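Home appliance task kit with Clirnik checkpoints

Print this page | E-mail this page

Category: Research equipment > Manipulation > Benchmark kits

The Clirnik kit is a benchtop package for labs that train and test arm policies on household appliances. It includes the training method of the same name, a set of task definitions and the scoring sheets. The current release is built on the countertop microwave, with tasks for opening and closing the door, putting a plate in, taking it out and turning a dial.

Clirnik was written for one problem. A policy trained on demonstrations tends to treat a long task as a single motion, and when the door stops short or the plate catches, it carries on as if nothing has changed. The Clirnik method splits each demonstration at contact events and trains a small checkpoint model on the splits. At run time the arm has to pass a checkpoint before it moves to the next segment. If it doesn't pass, it backs up one segment and tries again.

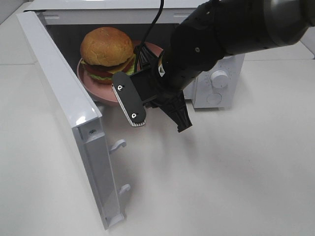

Reading time: 3 minutes

The plate tasks use a replica hamburger on a dusty-pink plate. Food replicas keep their shape from one trial to the next and can be wiped down. We score on where the plate ends up, so a burger that has shifted on its plate is still a pass provided the plate is inside the cavity and the door has room to close.

What the method needs

Clirnik runs on two colour views: a fixed camera that can see the appliance and a small camera at the wrist. No depth sensor is required. Joint positions and gripper width are logged with the pictures. Contact events are marked from the gripper width and the arm's own motion, with a labelling tool for fixing the ones that come out wrong. A new user should expect to fix quite a few in the first session and fewer after that.

The appliance itself is not modified. We add no markers to the door and no printed targets to the cavity. The standard microwave for the kit is a plain white unit with two rotary knobs and a door held by a pair of hooks that go into slots on the frame. Labs can substitute another model, but results should then be reported separately. 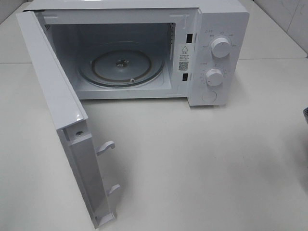 Microwave with the door open. The two latch slots are to the right of the cavity, with the hooks on the inner edge of the door.

Test results

The reference policy was trained on 351 demonstrations and tested over 100 trials of the plate-in task, with the starting position of the plate changed each time. The same network without checkpoints was trained on the same demonstrations and run through the same starting positions.

Plate-in task, Clirnik: 70 of 100 completed
Plate-in task, no checkpoints: 44 of 100 completed

Most of the gain came from retries at the cavity opening, where the plate rim meets the front edge. The baseline pushed on and the trial was stopped. Clirnik backed off and came in again, usually a little higher. Failures that remained were mainly poor first grasps, and the checkpoint model does not help much with those. We are working on this with the Flasico grasp module – it is not part of the current release.

Retries cost time. A clean run takes the same time under either method, but a run with several retries can take around twice as long. Labs that score on speed should report both figures.

Bench and space

The kit is meant for ordinary office or lab tables. A smooth, light-coloured surface is fine, and tables can be pushed together to make a longer run. Keep the surface clear between the arm and the appliance. The wrist camera will also see floor, dividers and whatever else is beside the bench, so record your demonstrations in the same spot where you plan to test.
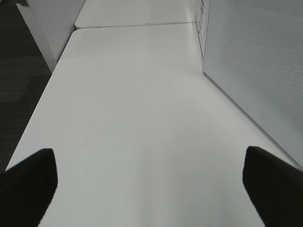 What is included

- Clirnik training code and checkpoint labelling tool
- Reference policy weights
- Task definitions and scoring sheets
- Replica food set and plates
- Set-up guide

The arm, gripper, cameras and microwave are sold separately. Mounting plates are available under the Jovetti name and fit most parallel grippers. Ask for the drawing before you order if your wrist camera has its own bracket.

Orders and support are handled by Mercado. Licences for teaching labs are priced per bench, and the labelling tool can be licensed without the rest of the kit.

Filed under: Manipulation, Imitation learning, Household tasks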